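Stetsiuk Program: Progress Report on Demonstration Collection
Prepared for the Bukon Fund by Anastasia Stergiou, Project Lead, Skurkach

1. Summary of the period

Work during the period centered on cloth handling, the second of the task families named in the grant agreement. The station has two arms and is operated by one person at a time. Each demonstration is stored with the overhead view and the wrist camera views.

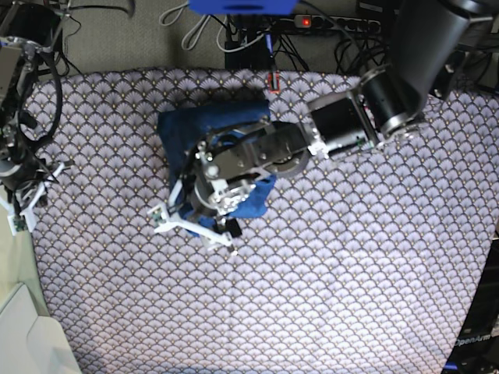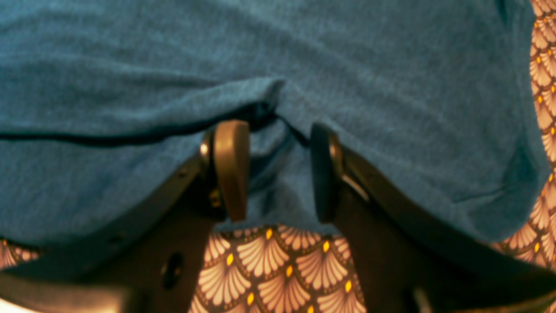
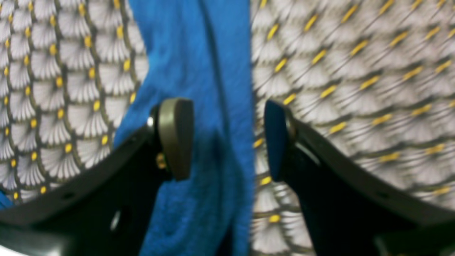 2. Collection to date

The agreement calls for 2,000 accepted demonstrations by the close of the grant. At the end of March, 400 had been accepted into the Grollari set. This is below the planned rate. Most of the shortfall comes from the first weeks, when operators were still learning to bring both arms to the cloth without one blocking the other. The rate has improved since then, and we expect to return to plan in the coming period.

The tasks recorded so far are picking up a cloth from a heap, spreading it on the table, and making a single fold. Operators are asked to change the starting position of the cloth before each attempt. Failed grasps followed by a recovery are kept and labeled as such. Attempts that are abandoned are stored separately and are not counted toward the total.

3. Quality review

Every demonstration is checked by a second person before it is accepted. The most frequent grounds for rejection were a missing wrist view, a late start to the recording, and long pauses in the middle of a fold. Blur in the wrist views during fast movement is noted on the record but does not lead to rejection.

The reviewers also found that two operators had used different labels for the same type of fold. The labels have been corrected and the written instructions updated.

4. Matters for the funder's attention

We request approval to move 3 weeks of operator time from the rigid object tasks to cloth handling. The total budget would not change.

5. Next period

Two-handed folding will begin once the revised instructions have been signed off. A first training run on the accepted set is scheduled for the same period, and its results will be included in the next report.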